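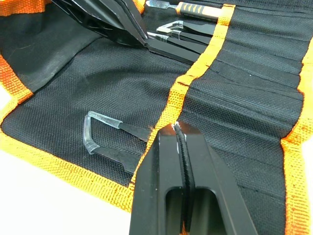
Cernen bench, December, quarter past four

Tool roll task again, and a much better day than the last one, I'm glad to say. The job, for anybody picking this up fresh, is to take a pair of tweezers from the open flap of the roll and slide it into a pocket, tips covered, and then let go without dragging the whole roll along with it. It sounds like nothing at all until you've done it by remote for an afternoon! We have 400 good episodes banked from the Astby bench and the aim is to get to 584 before we train again, so there is a fair bit of driving still to come and I'd be very grateful for company.

Got through 60 episodes today and kept most of them. I've been marking as I go, which is slower but saves that dreadful evening of watching everything back. My rule is the one we settled on in the autumn: a fumble is fine if the driver recovers from it, and in fact I'd like more of those, but if the tweezers leave the roll altogether the episode gets stopped and thrown away. Three went that way before lunch and I'm afraid they were all mine.

The black on black is still the hard part. Black jaws, black canvas, black tweezers, and from the wrist view you end up steering by the orange binding and by the clear tip covers, when they happen to catch the light. I found myself lining up on the orange band down the middle every single time, and then thought, well, if I'm doing that then the model will surely do it too, and it'll be quite lost the day we hand it a plain roll. So for the second half I turned the roll a little between episodes and started from both sides of the band. It made me clumsier, but the spread of starting positions looks far healthier on the plot.

The pockets on the right are narrow and the canvas puckers along the stitching, so the mouth of each one is never quite the same shape twice. What helped was coming in low and almost flat, letting the closed jaws rest on the fabric for a moment, then easing forward. Please do pause there if you're driving. The old Madley set has hardly any pauses in it and the policy we trained on that came barrelling in like a bus.

Straight-tipped and bent-tipped tweezers want labelling separately from now on. I'd been lumping them together as "tweezers" and the bent ones really do need a different wrist angle going in. I've gone back as far as episode 119 and split the labels. The ones before that are still lumped, and I'll do them over a cup of tea when I can face it.

The screwdriver stays in as clutter for the time being. I did try it as a target a couple of times for my own curiosity, and the fat handle was a pleasure to grip after all those skinny arms, but let's leave it until the tweezers are finished.

The Heffernan drive is getting full, so copy across before you start a new batch. Gripper force left on the low setting. Wrist camera wants a wipe first thing, and the light on the left could come down a touch, there's a shine on the jaw that bothers me.

Next session: bent tips only, roll turned the other way, second driver if I can talk somebody into it.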